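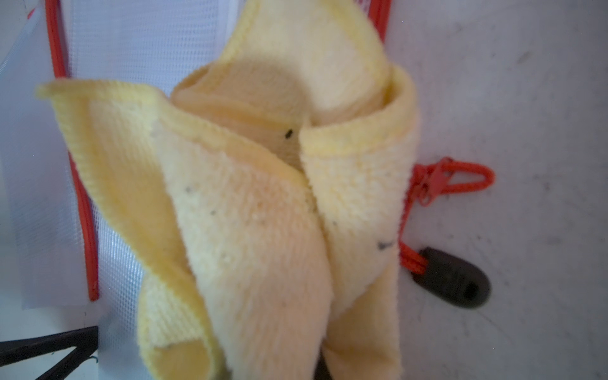

## Chapter 10: Soft Things, Hard Fingers

I'll come clean at the start of this one – I put off writing it for almost 20 weeks. Blocks are easy. You drive to the block, you close the gripper, and the block stays the same shape the whole way up. Cloth does whatever it likes, and my first arm, Liem, spent most of October chasing a tea towel across the bench at Brelcombe.

So forget positions for a bit. In this chapter we'll work with the wrist camera and a yellow towel, and we'll build a grasp routine that copes when the target changes shape as you lift it.

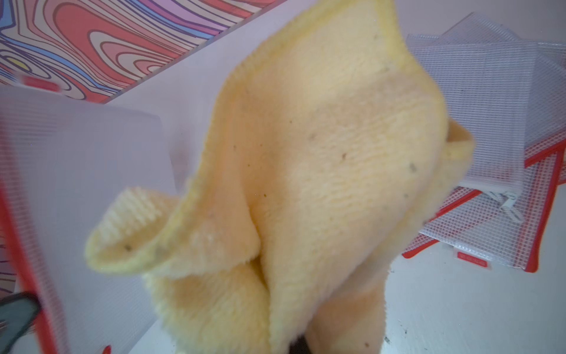
The trouble starts as soon as the fabric leaves the table. Folds turn up where you had a flat edge, the hem wanders off, and the colour mask you tuned in Chapter 9 suddenly has shadows all through it. Grab a rag from the garage and try it by hand with two fingers before you write any code (I mean it, go and do it!).

Pouches are a different headache. They're see-through, so the mask is no help at all, and we'll be looking for the coloured trim instead. 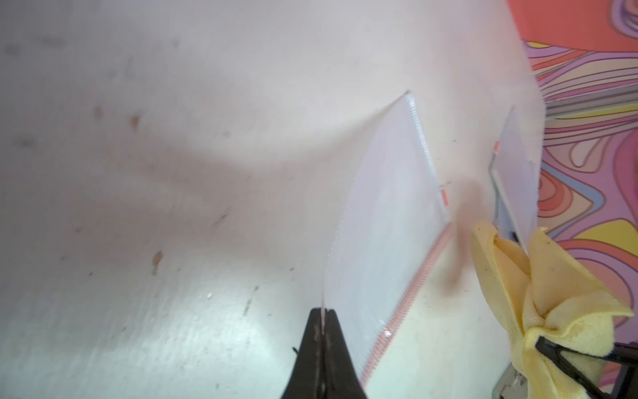

*Figure 10.1: Gripper finger at the lower edge of a translucent sheet, with the yellow cloth at lower right.*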